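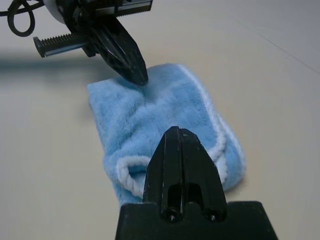 Surely a drying cloth is a drying cloth, a reader commented under my dish rack review back in January, and anyone paying twelve dollars for one has more money than tea towels. Fair enough, and I had a good laugh at it, but it did stick in my head, and when the Diline plush cloths turned up at the homewares place in Flasbridge, in a pack of 2, I thought I'd better put my money where my mouth is and find out.

So I've been living with them for a good long while now, right through the muggy part of summer and into the cooler mornings, and I have quite a lot to say about what is, after all, a bit of blue cloth with a white border. Put the kettle on.

First impressions

The colour I chose is the light blue. There was a grey as well, and a sort of mustard that I nearly went for before I remembered what my kitchen looks like. The blue is soft and a bit old-fashioned, and with the white edging it reminds me of the towels my nan kept for visitors (the ones we were never, ever allowed to use on the dog).

The pile is properly plush. If you're used to those thin, grabby microfibre squares that come in a bulk roll from the auto aisle, the ones that catch on every rough bit of skin on your fingers, this is a different animal altogether. It's fuzzy and deep and you can push your fingers into it. The card sleeve says 294 gsm, which I gather is middling for this kind of thing, though it feels thicker in the hand than I was expecting. Out of curiosity I popped one on the kitchen scales and it came to 126 grams, so a little less than a decent apple.

The edging

I want to spend a bit of time on the edging, because it's what I liked best and also where my only real grumble comes from.

Most cloths like this have either a plain stitched hem or that shiny satin ribbon that goes scratchy after a month. Diline has gone with a raised white trim in terry loops, chunkier than the cloth itself, and it makes a lovely bright line along the side when the thing is folded. It's soft too. I've wiped wine glasses, the good cake stand and my reading glasses, and I haven't felt anything hard drag across the surface.

The trouble is that the trim has a mind of its own. It's thicker than the blue part, so the corners like to curl over, and if you're a person who wants a crisp stack in the linen cupboard you'll be patting and smoothing for a while. Mine gets folded over on itself into a rough rectangle and that's as good as it gets. I've made my peace with it. My sister, who irons pillowcases, has not.

The other thing about white loops is that they show everything. I wiped up a dribble of beetroot juice without thinking (I know, I know) and the blue forgave me but the edge stayed faintly pink through two washes. Coffee came out first go. Turmeric I haven't dared.

Drying up

On glassware it's wonderful. I hand-wash anything with a stem, and these leave no lint to speak of and hardly a streak, even with our hard water. I do the outside first and then poke a corner down inside and turn the glass around it, and there's enough bulk in the cloth that it fills the bowl of a wine glass nicely.

On plates it's very good, and on pots it's fine. Where it comes unstuck is on anything with a texture. The grater was a disaster, with little blue fibres left on the fine side, and I won't be doing that again. Keep an old cotton tea towel around for graters, sieves and the potato masher.

It holds a surprising amount of water. I can get through the whole of a Sunday-roast sort of wash-up with one cloth, finishing off with the roasting tin, and only at the very end does it start pushing the wet around. The old Begay waffle-weave cloths I had before would be giving up somewhere around the cutlery. Mind you, the Begays dry faster on the oven rail, and in humid weather that counts for a lot. The Diline needs a proper hang, spread out flat and not bunched up, or it'll still be damp at breakfast and you'll get a bit of that smell.

Around the rest of the house

I hadn't planned on using them anywhere but the sink, but you know how it goes. One of them has ended up living in the bathroom, where it does the mirror and the taps. Give the mirror a quick once-over after a shower and you won't need any spray at all. I've also put one under a bowl on the bench while whisking and it grips beautifully, no skating about.

For dusting it's almost too nice. It picks up everything and then doesn't want to let go, so you have to give it a hard shake out the back door. Watch the wind direction!

Washing

Warm wash, no softener, no dryer on high, says the sleeve. I've been putting them through with the Sternent liquid, which is unscented and rinses out clean, and then hanging them in the shade. They come off the line feeling a touch stiff and then fluff up again with a bit of a rub between your hands.

I did one wash with softener by mistake, when it went in with the sheets, and the difference was plain the same evening. The water just beaded and slid. A second wash with a splash of white vinegar brought it back most of the way. So do keep them separate, and keep them away from the bath towels as well, or they'll collect every scrap of cotton fluff in the machine and you'll be sitting on the step picking it off like I was.

No fraying so far, and the stitching where the trim joins the cloth is holding up well on both. The pile has flattened slightly on the one that does the dishes. The bathroom one still looks new.

The money

Now, the twelve dollars. My commenter thought it was $12 each, and so did I when I first saw the ticket, but it's $12 for the pair, and that changes my feelings a good deal. Six dollars for a cloth I use every day seems all right to me. I'd have grizzled at double. You can get the thin ones for much less, and if you're after something for the car or for cleaning up after the kids' craft, buy those and don't think twice.

I'd like to see Diline do a version with the trim in the same blue, or even a darker one, for messy people like me. And a hanging loop! There isn't one on mine, and a cloth that needs so much airing really should have one. I've been threatening to sew on a bit of cotton tape for weeks now, and the tape is sitting on the sewing machine as I type.

Good for: glasses, mirrors, anything shiny, big wash-ups
Less good for: graters, beetroot, neat folders
Would I buy them again: yes, in the blue, and I've already got a second pack put aside for my sister's birthday, ironing or no ironing

If anyone has tried the grey ones, let me know in the comments whether the edging on those is white too. I couldn't tell through the packet and the shop had sold out by the time I went back.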